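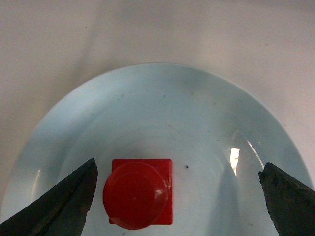
Galley Forum > Everyday Kitchen > Dinnerware and Glasses

Mixed plates vs. a matching set – talk me out of this (or into it)

butterdish_bushra
Original post

Okay, so I have been married for six years and we are still eating off the plates we got as a wedding present. Heavy white stoneware, square, from a department store that isn't even around anymore. I never liked them. They don't stack right, they don't fit in the bottom rack of my dishwasher unless I leave every other slot open, and two of them have those gray fork scribbles that won't come off.

What I want is to give the whole lot away and start over with odd plates from thrift stores. All different, but within a color family, so blues and greens and maybe a cream. My sister did this and her table looks so good, like a restaurant where the menu is written on a chalkboard. My husband says it'll look like a church basement.

Has anyone done it and regretted it? Did you set yourself rules? I'm hosting in November for the first time and I'd like to be settled by then so I'm not panic-buying paper plates.

Bushra Shaikh

saqib_d
I did it and I regretted it, so I'll go first.

The look is great. I have no complaint about the look. The trouble is stacking. Every maker has a different idea of how deep a dinner plate is, and once you've got eight of them from eight makers you have a leaning tower in the cabinet. Mine slid every time I shut the door. I chipped more plates in one winter of mixed than in my whole life before it, and I went back to a plain white open-stock line from the restaurant supply place. If one breaks I buy one. Boring and I love it.

Also your husband may be thinking of the right church basement. Ours had terrific plates.

parveenm
Hard disagree with Saqib. I've had mixed plates since college and I can count my chips on one hand. You have to sort by size and shape before you sort by color. I keep a paper circle folded up in my purse, traced from the one dinner plate I like best, and if a thrift store plate is bigger than the circle it goes back on the shelf no matter how pretty. Same with the profile. Flat rim with a shallow middle stacks on flat rim with a shallow middle. Coupe plates (the ones that curve straight up with no rim) go in their own pile.

Bushra, blues are the easiest family by far. Pale blue, gray blue, denim, navy, they all get along. Greens are where it goes wrong, you end up with one avocado and one mint and they fight.

butterdish_bushra
The paper circle is genius, I'm stealing that. And noted on green! I already bought two green ones at lunch, of course. One is a leaf shape. I may have a problem.

Saqib, how high were you stacking? I've got open shelves, no doors to slam.

saqib_d
Eight high, so yes, probably my own fault. Open shelves would help. But then you have dust, and the plates at the back that never get used get that sticky kitchen film. My mother-in-law has open shelves and washes everything before company AND after company.

manlok_fu
Hi all, long time reader. I sell secondhand dishes on weekends so take this as coming from someone with a garage full of them.

A few things I tell people at the table. Tap the plate with your knuckle while it's balanced on your fingertips. A clear ring is good. A dull clack usually means a hairline crack somewhere, and the first time you put hot lasagna on it you may have two plates. Run a fingernail around the foot ring on the bottom, that's where they get rough, and a rough foot will scratch up whatever's stacked under it. Look at the glaze in slanted light for crazing, the tiny spiderweb lines. On a display plate crazing is charming, but I wouldn't eat off it.

And please be careful with old bright glazes. Some vintage dishes have lead in the glaze or in the painted decoration. If you can't tell who made it or when, I'd hang it on the wall or put it under a plant.

parveenm
Seconding the lead thing. I had a gorgeous orange platter that I only ever use for mail now.

Xuan_N
Can I be the annoying person who says just buy a set, but buy it in a color? I was where Bushra is. I wanted the collected look, but I hate shopping and I especially hate thrift shopping (the smell, the cart wheels, the other people's holiday mugs). So I got a set of the Drillby ones in soft blue and mixed in my grandmother's bowls, and people tell me all the time how "collected" my table looks. It's one set and some bowls!

Food looks really good on pale blue, by the way. Eggs, roast carrots, anything tomato. The one thing that looks sad on it is oatmeal, but oatmeal looks sad on everything.

saqib_d
I have to argue with food on blue plates. Blue makes food look cold to me. There's a reason restaurants use white.

Xuan_N
The reason is that white is cheap and you can replace it, which you said yourself two posts ago! I've had plenty of nice meals on blue plates. A very dark blue, sure, I can see that being a bit gloomy with gravy. A light one reads almost white next to the food, only softer.

saqib_d
Fine, I'll allow a light one. Grudgingly.

butterdish_bushra
How are the Drillby plates holding up, Xuân? I looked at those and also at the Drimholm ones, and I couldn't get a straight answer on fork marks from the reviews. Half of them were written the day the box came.

Xuan_N
No fork marks yet but I've only had them since spring, and we're not big steak people. The glaze is shiny, which I think helps. My friend's matte ones look like somebody's been doing math homework on them.

manlok_fu
Matte is the culprit nearly every time. The gray marks are metal left behind by the cutlery, and a matte glaze grabs on to it like fine sandpaper. Bushra, before you give yours away, try a paste of bar-type cleanser powder and a little water on a soft sponge, go gently, rinse well. Quite often they come right off. Whoever gets them next will thank you.

I've had Drimholm through my hands a few times. Nice weight, and the foot ring is ground smooth. My gripe is the rim, it's wide and completely flat, so a "dinner plate" only holds about a salad plate's worth of anything with sauce.

parveenm
Wide rims are so much better for serving, though! You get somewhere to put your thumb. I can't stand a coupe plate at a party, people carry them with a thumb in the dip.

saqib_d
Who is putting their thumb in the dip? What kind of parties are these?

parveenm
Fun ones.

butterdish_bushra
Update! I tried Man-lok's paste on the two bad ones last night and the scribbles came off one completely and mostly off the other. I was so surprised I did the whole stack. They look almost new, which is irritating, because now my husband is saying we should keep them.

I also went out on Wednesday with a paper circle (thank you Parveen) and a budget of 200 dollars, and I told myself that had to cover everything, including serving pieces and gas. Well. The first store had nothing but mugs. The second had a whole shelf of blue, and I came home with a pile of dinner plates that all fit inside the circle, plus a big oval platter with a chip on the underside that I decided not to see. I tapped every single one. A man in the next aisle asked me if I was okay.

They stack fine. A bit of a wobble with one that has a scalloped edge, so that one lives on top.

manlok_fu
The scalloped one always lives on top. Good haul. If the chip on that platter is sharp, a fine diamond nail file and some water will take the edge off. Wear a mask and do it wet, you don't want to breathe that dust, and check that it doesn't run up into the glaze on the eating side.

Xuan_N
Okay but how does it look next to the square white ones? I'm wondering if you could keep the squares for under things. Like as a base with a smaller round one on top.

butterdish_bushra
Ooh. I just tried it on the counter and the round plates are too big, they hang over the sides. But a salad plate might work. Now I need salad plates. You are all bad for me.

saqib_d
This is how it starts. I had a salad plate phase. Keep your receipts.

parveenm
Don't listen to him, thrift stores don't even give you a decent receipt. Go for salad plates with a pattern and keep the dinner plates plain, that's the rule I wish I'd known earlier. Pattern on pattern is when it tips over into the church basement.

saqib_d
I'll say it again, the church basement had very good plates. Butt and joint of ham every Easter on big oval platters with a gold line. I'd buy the lot if they ever sold them.

manlok_fu
Gold line means no microwave, Saqib.

saqib_d
I wasn't going to microwave the ham!

butterdish_bushra
One last practical question and then I'll leave you all in peace. What do you put between plates for storage? I was going to cut up an old flannel sheet, but I've seen people say coffee filters and also those felt circles that cost as much as the plates.

Xuan_N
Coffee filters for the good bowls, nothing for the everyday. If it comes out twice a day you'll never keep up with putting things in between.

parveenm
Flannel, if you already have it. Cut it a little smaller than the plate so it doesn't stick out and collect crumbs.

manlok_fu
Paper plates work too, the thin cheap kind. I pack all my stock with them. You were going to panic-buy some anyway, so get the one pack and put it to use.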